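Fold on the bed, store by the edge

Most advice on folding household cloths begins with a table. I think the table is the wrong surface. A made bed is larger, sits at a height that suits short people, and holds the cloth by friction, so the first edge stays put while the second is brought over.

The usual objection is softness. A duvet gives under the hand and the crease comes out weak. This is true of stiff cotton. It matters much less with open knits and mesh, which do not take a sharp crease on any surface and only need their corners to agree. 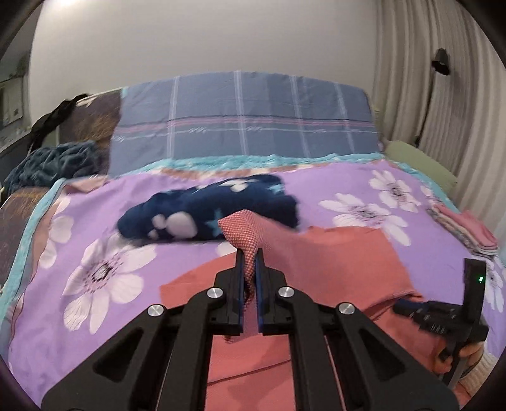

Pink cloth on a flowered duvet, one corner lifted.

Corners are where I part company with Bożena Tokarz, who taught me to smooth from the centre outwards. Smoothing first stretches a knit unevenly. Lift a corner, let the weave relax, lay it down, and smooth last. Over 12 washes of the same throw I found the second order left it squarer.

A patterned cover also helps more than a plain one. A pale cloth on a pale sheet hides its own edge, and a crooked fold goes into the cupboard unnoticed. Folded cloths should then stand upright, edge outwards, so that one can be drawn out without disturbing the rest.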